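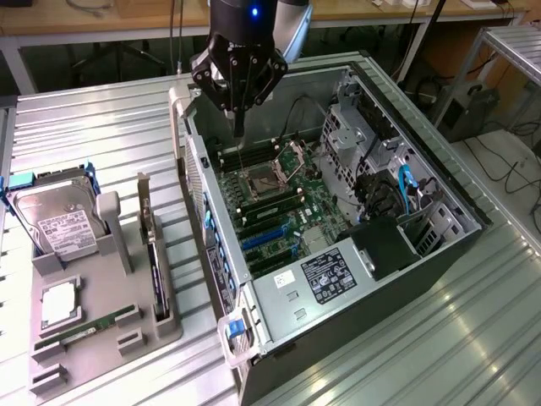
Figura 1. Torre abierta, tumbada de lado, con el zócalo del procesador vacío.

Taller Rasent. Montaje de equipos, apuntes de la sesión 2
Aula Urkberg, 8 sep 2022

Hoy trabajamos con la torre ya abierta. Antes de tocar la placa, desconectar la corriente y descargar la electricidad estática con la pulsera.

Zócalo. En la figura el marco de retención está levantado y los pines quedan al aire. No se tocan nunca con el dedo. Un pin doblado es muy difícil de enderezar.

Memoria. Hay ranuras negras en dos grupos, uno a cada lado de distinta zona del zócalo. El orden de llenado se mira en el manual, página 46.

Cables. El cable SATA azul cuelga por delante de la jaula de discos. Apartarlo con cuidado, sin tirar del conector.

Fuente. Leer la etiqueta negra y copiar los datos en la ficha 171. La fuente no se abre en este curso.

Para la próxima sesión: leer el capítulo de Šimek sobre disipadores y traer la pasta térmica del armario Gosta.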